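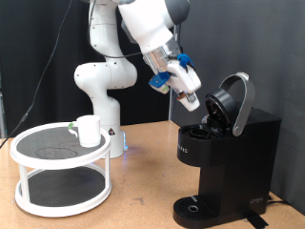
Robot teaching by demonstration

Reading time: 4 minutes

Robot teaching by demonstration (also programming by demonstration or, in its newer forms, imitation learning) is a group of methods in which a person shows a robot arm how to do a task instead of writing out each motion in code. The person either moves the arm by hand or steers it from a distance while the machine records what its joints did. The recording is then played back, or used together with many others to train a control program. Supporters describe the approach as a way for people without programming skills to put robots to work. How far that claim holds outside the laboratory is disputed.

Guiding by hand

The older method is usually called kinesthetic teaching. The operator takes hold of the arm, its motors are set to give way under light pressure, and the arm is walked through the job. Paint-spraying robots were taught in much this way decades before the term came into use. The method needs little equipment, but it has a plain drawback. A person pushing on the arm may block its cameras, and the forces recorded at the joints include those of the person as well as the task. Fine work is hard to show this way, and tasks for two arms are harder still, as the operator has only two hands and each arm may need both.

Remote control

In teleoperation the operator stands clear and drives the arm with a joystick, a handheld tracker or a second, smaller arm whose joints are copied by the larger one. Cameras fixed near the work, and often one close to the gripper, are recorded along with the joint positions. The operator generally feels nothing of what the gripper touches. Beginners tend to squeeze too hard, approach too slowly and stop often, and a program trained on their recordings can pick up the same habits. 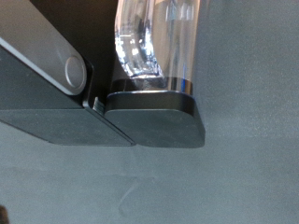 Clear plastic and glossy surfaces are a known source of trouble. Reflections shift as the arm moves, edges vanish against the background, and depth sensors may return nothing useful. A human operator copes by guessing from experience. The recording keeps the motion that came from the guess and leaves out the guess itself.

Choice of tasks

Published work leans heavily on kitchen and tabletop jobs, among them folding cloth, stacking cups and making coffee with a pod machine. These are easy to explain to visitors and cheap to set up. They also look more general than they are. A pod machine stands in one place, its lid opens one way, and a pod goes into a holder of fixed size. A program that manages this may fail when the machine is turned or swapped for another model, and reports do not always say whether this was tried.

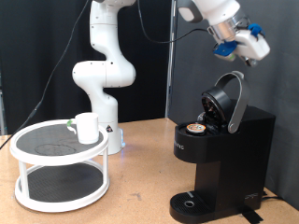 Photo: Tekusier / Plollus project

The Plollus project, run by the firm Tekusier with the Tulley workshop, is often cited by both sides. It gathered 1,473 remote-controlled demonstrations, of which 414 were thrown out before training. The project's summary, dated 21 August 2019, gives the size of the full collection in its opening line and the number discarded in a footnote. It does not state how many hours the operators worked, which makes its claim of lower setup cost difficult to check.

Criticism

Critics object first to the word "teaching." A pupil shown a task can ask what matters in it, while a robot receives a string of positions and pictures with no sign of which parts were essential. Laizer, a maker of packing equipment, dropped hand-guided setup from its product line in December after a trial at 2 sites, and said that its customers' technicians went back to typing in positions once the trainers had left.

A second complaint concerns success rates. Trials are commonly run in the room where the demonstrations were made, with the same objects under the same lights. Videos are short and may be sped up, and the number of failed attempts behind them is seldom given. Defenders reply that larger and more varied collections will reduce the problem. That may be so, but the cost of collecting them falls on human operators, whose labor is the expense the method was meant to reduce.

See also: Teleoperation; Teach pendant; Machine learning; Industrial robot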